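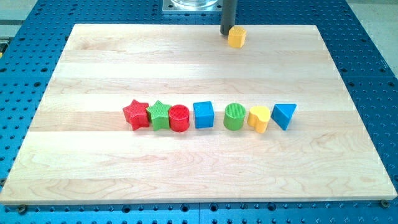 Week 3 handout: Wood and moisture
Instructor: Mehwish Rind, Room 131

Wood takes in and gives off water until it matches the air around it. Below the fiber saturation point it swells as it gains water and shrinks as it loses it.

Movement depends on direction. Along the grain it is close to zero. Across the grain it is much larger — most along the growth rings, less from the center of the log outward.

A wide panel glued up from narrow strips still moves across its full width. Leave room for this when fixing a top to a base. Slotted screw holes are the usual method.

Moisture content = (wet weight − oven-dry weight) ÷ oven-dry weight × 100

Read chapter 13 of Naqvi before lab. Bring your sample weights from the Kasville shop.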